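Slide 4 — Fruit in schools, first-year results

Thank you, and good morning. The Skelberg program now serves 3,000 students in 38 schools. Each classroom receives one delivery before 9 a.m.
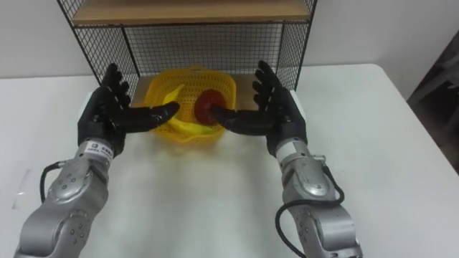
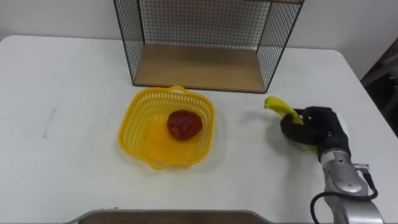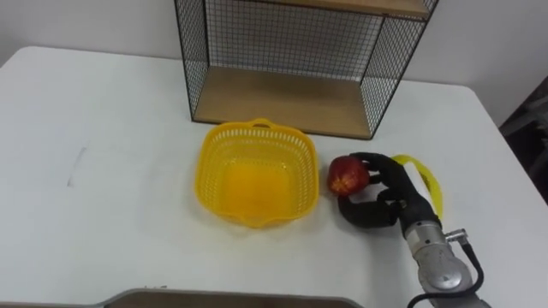
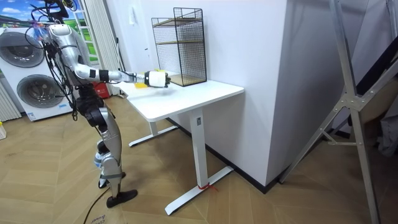 Pause before the survey figures. Of the 437 parents who replied, most asked for a wider choice in winter. Plesel schools joined in March and are not included.

Slide 5 — Costs

Storage took up to 60 percent of the first budget. Refer questions on transport to the handout.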